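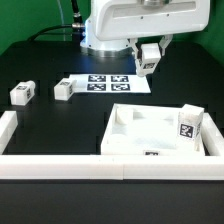
When the Nokberg bakery closed in September, its owner did not plan to open again. She had baked rye bread in Belgate for 20 years and she was tired. "I wanted only to sleep until seven," she told me. On her walls she wants very few colors now, a green like the one behind the black cables, and white for the rest. The new shop, in the old Bellamy building, costs her 900 a month. "It is much for bread," she said, "but the oven was already there."

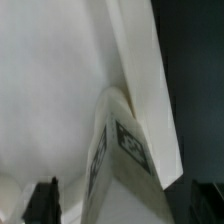 One of her first customers told me that the rye is more sour than before, and that he likes it better so. She agrees with him. The starter rested too long in the winter, she explained, and she decided to keep it. "I bake 340 loaves in a week. Before, it was more, and I did not taste them."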